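Hedgate Rooms - Room Care FAQ

Questions we get most from guests and from new people on the cleaning crew. Read before you email, pls.
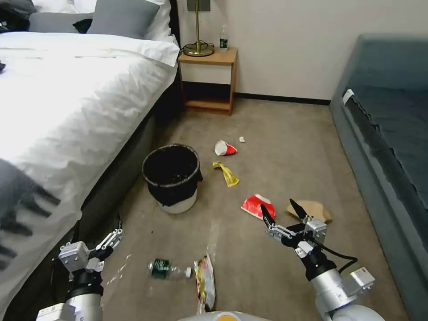 Updated in March. Old answers about the Cavalcanti building are gone, same rules everywhere now.

How often is my room cleaned?
Every Thursday. Stays over 20 nights get a second visit, just ask.

Do I need to pick up first?
Trash off the floor, yes. Cleaners can't vacuum around litter. Bag it, tie the bag, leave it by the door.

Where do spare bags go?
Black liners, on the shelf in the hall closet. Fold the rim over the outside of the wastebasket or it slides in.

Is the white duvet washed between guests?
Cover yes, every time. Insert gets done when it needs it. Pillow cases too, gray and white go in seperate loads.

There's a mark on the carpet. Am I paying for it?
Not if it was there when you got in. Tell us the first day. New stains are 20 dollars a spot, Wolum does the carpets for us.

Can I move the nightstand or the sofa?
Sofa no. Nightstand ok, put it back after. Mind the lamp cord.

I left a water bottle / charger / socks. Now what?
Open bottles get tossed. Anything else we keep 5 days at the Caltimden desk.

Do you make the bed on cleaning day?
Yes, unless your stuff is on it. We don't move clothes.

What if I skip a cleaning?
Fine once. Twice in a row and we knock.

Checkout list?
Wastebasket emptied, new liner in. Floor clear. Windows shut. Key in teh box by 10 am.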